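Dikico Collections Documentation Group
Minutes of meeting held 13 November 2018, Paracha Room

Present: Fotini Papadakis (chair), Enda Gallagher (minutes), representatives of Registration, Stores, Conservation and Learning
Apologies: Photography; Finance

1. Minutes of the previous meeting

Accepted with one correction. Under item 4, "accession number" should read "entry number". The two are not interchangeable and the error had been copied into the draft procedure. EG has amended both.

2. Matters arising

2.1 Shelf labels. Stores confirmed that the new labels adhere to the painted uprights but lift from the galvanised ones. Tie-on labels will be used on galvanised bays until an alternative is found.

2.2 Key register. Closed.

2.3 Prultau deposit. Paperwork still not countersigned. The material stays under entry numbers and is not to be accessioned. Registration to write again. Carried forward.

3. Backlog of uncatalogued small objects

3.1 Registration reported 2820 records in the backlog at the date of the report. The figure counts records and not objects, as some records cover groups. FP asked that this be stated wherever the figure is quoted, as the last annual return had treated the two as the same.

3.2 Most of the backlog has an entry number, a location and a one-line name. The majority lack dimensions, and a good number lack a material. Where material is given it has often been guessed from appearance. Conservation objected to "bronze", "jet" and "bog oak" being entered on sight. Agreed that the material field is to be left blank unless there is a test result or a written source, and that appearance is to be given in the description field only.

3.3 Simple names. Learning asked that the name field remain readable by the public, as it feeds the online list directly. Registration preferred the controlled term. Discussion of whether an object in the form of an animal should be named by its form or by its function. Where the function is not known, the form is to be used with the suffix "-shaped", and the function field left blank. The terms "figurine", "ornament" and "model" each imply something about use or scale and are not to be used as defaults. The wording will be added to section 5 of the guidance with a worked entry.

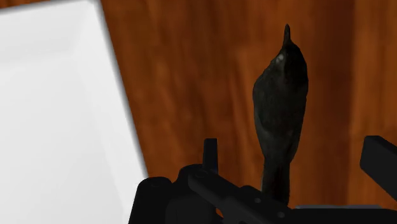 Bird-shaped object, near black, with a pale spot by the head.

3.4 Orientation. Entries describing a left and right side are to state the viewpoint. Stores noted that records made before the move give no viewpoint and cannot be corrected without seeing the object again. Agreed not to revisit these as a separate task. They will be picked up at audit.

3.5 Colour. The proposal to adopt a printed colour chart was not supported. Charts fade and the copies held at the two sites no longer match. Plain words will continue to be used, with "mottled" permitted and "various" not permitted.

4. Database upgrade

4.1 Wiltolix has supplied the test version. EG has loaded a copy of the records and reported the following faults:

- The location history is displayed in reverse order and cannot be sorted.
- Dimensions entered in centimetres are converted to millimetres on saving, but the unit label is not changed.
- Brackets in the name field cause the record to be left out of search results.

4.2 The second fault was considered serious. Nothing is to be entered in the dimensions field of the test version by anyone other than EG. Registration asked whether the fault could affect the live system when the two are merged. EG thought not, but will obtain a written answer.

4.3 Training. Over 20 staff hold a login. Several have not used it since the old system. FP proposed that dormant logins be suspended before the upgrade and restored on request. Agreed.

4.4 Go-live remains set for March, subject to the faults in 4.1 being cleared. Learning asked that the online list not be offline during school holidays. Noted.

5. Cataloguing bench procedure

5.1 Draft 3 was tabled. Conservation had marked up the section on handling. Changes accepted as follows.

5.2 One object is to be out at a time. Its box and packing stay with it. The entry number is checked against the box and against any label on the object before the record is opened. If the numbers differ the object goes back to Stores with a query slip.

5.3 Pencil only at the bench. Registration asked for an exception for archival pens when marking tags. Refused. Tags are to be written at the desk and brought over.

5.4 Liquids. Stores asked for a complete ban. Conservation needs small quantities to hand during condition checks. Agreed wording: containers with a screw cap only, closed when not in use. Drinks remain prohibited throughout the room.

5.5 Trays. Shallow trays with a raised rim are preferred to flat boards for anything that may shed fragments. Anything found in a tray after an object has been lifted is to be bagged under the same number, including dust if there is enough of it to collect. Trays are to be wiped between objects and not stacked while in use.

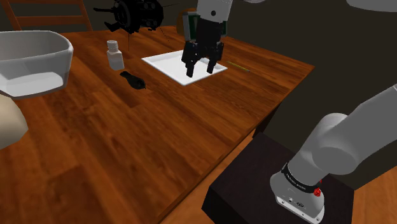 6. Environmental records

6.1 Stores reported that the logger in the lower store had stopped recording and that readings for part of the period are missing. The gap is to be shown as a gap. It is not to be filled by averaging the readings on either side.

6.2 The battery type will be added to the monthly check sheet.

7. Any other business

7.1 Learning requested the loan of handling items for the spring sessions. List to go to FP.

7.2 The room booking for the next meeting clashes with a delivery. EG to find another room.

Actions

2.3 Write again to Prultau: Registration
3.3 Revise section 5 and add worked entry: EG
4.1 Report faults to Wiltolix: EG
4.2 Obtain written answer on merging: EG
4.3 List dormant logins for suspension: Registration
5.1 Circulate draft 4 of bench procedure: Conservation
6.2 Amend check sheet: Stores
7.1 Supply list of handling items: Learning
7.2 Rebook room and circulate details: EG

Date of next meeting to be confirmed with the room.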